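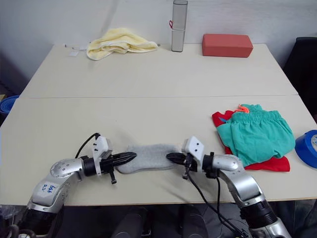
Both grippers on the gray cloth, shirt and shorts still stacked on the right.

Ticket: Right arm stops partway through the fold
Project: Jisholm laundry sorter, fall student build
Station: Carnegie bench, two arms
Status: Open, waiting on retest

Problem
Since Tuesday the right arm faults when it has to take hold of the shirt. The gray cloth runs fine. The shirt gets as far as the first pinch, then the controller reports a grip timeout and both arms hold position. We're on the Atach control package, with the settings from the club's shared folder.

What we tried
Restarted the controller and homed both arms. Same fault.
Swapped the left and right gripper cables at the controller end. The fault stayed with the right arm, so we put them back.
Lowered the approach speed from 200 to 100. The timeout came later but it still came. 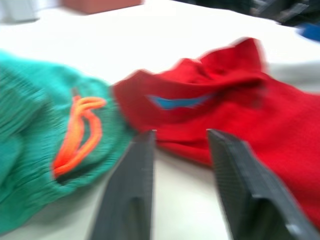

After that we went through the wrist camera settings. Exposure was on auto on both sides, and the right one was picking long exposures as soon as the arm moved. We locked it to match the left. That helped the edge finder — it stopped losing the collar — but the timeout is still there.

Log from the last full session: 17 shirt attempts, 9 timeouts. The error line is always the same:

GRIP_WAIT expired, position 3,887, target not reached

The position number doesn't change from one timeout to the next, which seems odd for soft fabric. 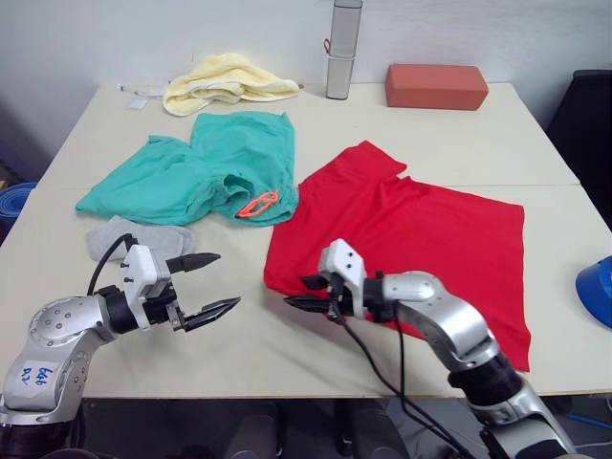 Mindton lab desk: If the position is identical every time, look at the close target before you look at the hardware. A target set for thin cloth can't be reached with two layers of knit between the fingers, and the wait will run out. Try ending the wait on force and leave the position target as a fallback. Please post the gripper section of your config too.

Config is attached. The close target was copied over from the gray cloth routine and we never changed it for the shirt. Force stop is now on for the right gripper only, left unchanged so we can compare. 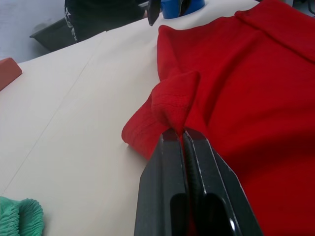 Right-hand routine, fingers closed on a fold of the shirt.

Still to do: full shirt run with the new setting, then the shorts. The drawstring may need its own pick point. Please keep the ticket open until the retest log is in.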